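Rhodri Ellis ran the fish counter in Lougher for 30 years before he sold the lease. He still gets up at four.

"You don't lose that," he says. "I make coffee and look at the tide tables."

The shop opened with a borrowed scale and a loan of $3,720. Most of the catch came off the boats at Tirside, and he drove the 60 miles himself. Shrimp paid the rent. Cod, he says, never did.

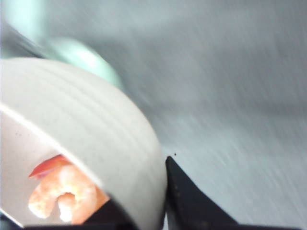

Ellis says people got scared of cooking seafood at home, and that he spent half of each morning talking them through it. "They'd ask for a recipe. I'd say salt, water, two minutes — then stop."

He doesn't blame the supermarket in Ilberg for the slow years. Fuel went up and the boats got fewer. By his last January the walk-in trade was down to regulars.

The new owners plan to keep the counter. He has told them to replace the ice machine first.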